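10 August 2024

Bench notes, bathroom cell. Equipment plan for the second half of the year. Copy to Evelien Martens before she closes the purchase list.

Status first. The vanity task runs with one arm on the cloth. The basin is soiled before each trial, the arm wipes, we look, we reset. Most of this week went to resets and very little of it to wiping, so the budget should follow the resets.

Consumables. We are going through cloths faster than planned. The dark blue ones from the Swanson order hold up in the gripper and stand out well against the white ceramic, and I would reorder the same weave and color. The thin gray ones from July slip out of the fingers once they are soaked. I have moved the remainder to general cleaning. Please do not put them back in the cell bin.

Soiling mix: still made by hand, still inconsistent. Too thin and it slides to the drain before the trial starts. Too thick and it dries on. We need a dropper bottle with a fixed tip and a written recipe. Cost is trivial, so I will buy it out of petty cash and not wait for the list.

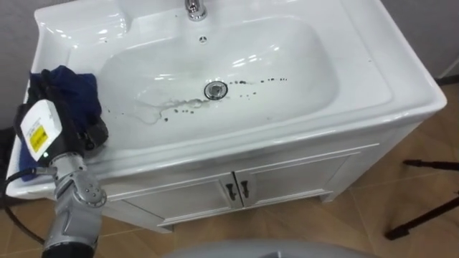

Vanity cell, left arm with cloth on the rim. Dark spots still in the bowl below the drain, pale smear to the left.

The spots are the hard part of the task and they drive two of the purchases below. A long pass over the bottom of the bowl is easy to plan. Small drops in a line past the drain need the cloth pressed flat on a curved surface, and a bunched cloth only touches where the folds happen to be.

Item 1, fingers. The current fingers are fine for picking up the cloth and poor for pressing it. Mundier quotes a wide pad version as a set of 4, which covers both arms with nothing left over. Majdi Kanaan wants to print a test pair first. Agreed, provided the print is done before the quote expires. If the printed pads spread the cloth well enough, we drop this line.

Item 2, force sensing at the wrist. Lirard can supply a unit that fits between the flange and the gripper. The added length is a concern at this vanity. The faucet stands over the back of the basin and the wrist already comes close to it on the far strokes. I will mock up the spacer in wood and drive the far strokes slowly before anyone signs anything. Order 2 if the mockup clears, none if it does not. One sensor is no use to us, as the policy has to work from either side.

Item 3, splash protection. Not on the original list. Water and cable connectors do not belong in the same space, and the arm cable hangs free at the side with plenty of slack. Skemel makes a zip sleeve that goes over the cable and the lower joints. Check the joint range with the sleeve fitted; on the old cell the sleeve bunched at the elbow and we lost travel. Majdi has the measurements.

Item 4, second vanity. This is the expensive one once you count plumbing, floor space and a person to install it. The argument for it is generalization: a different bowl shape, a different faucet height, a colored basin. The argument against is that we have not solved the one we have. My proposal is to defer the cabinet and buy loose basins only, set on a plain frame at the same height. No doors, no feet, no supply line. Evelien asked whether a frame would be stable under pressing loads. It would need to be bolted down or weighted, and that cost should go in the same line.

Lighting. The glaze throws strong highlights on the inner walls and the front lip, and pale residue is hard to tell from a reflection. I looked at diffuser panels for the overhead fixtures. Cheap, quick, reversible. Put them at the top of the list ahead of the sensors. If the cameras cannot separate smear from glare, better contact will not help the scoring.

Ceiling for all of the above is 2000 unless Evelien finds room elsewhere. The basins and frame do not fit under it together with the sensors. Order of preference: diffusers, cable sleeve, finger pads, sensors, basins.

Open points:
Mundier lead time, not stated on the quote. Majdi to call.
Lirard return terms if the unit is opened and tested.
Spacer mockup, mine.
Floor anchors under the wood-look tile. Need to know what is beneath before drilling.
Stand legs on the right side of the vanity. Mark the foot positions with tape so the stand goes back to the same place after cleaning.

Recipe for the soiling mix goes on the next page once the dropper bottle is here.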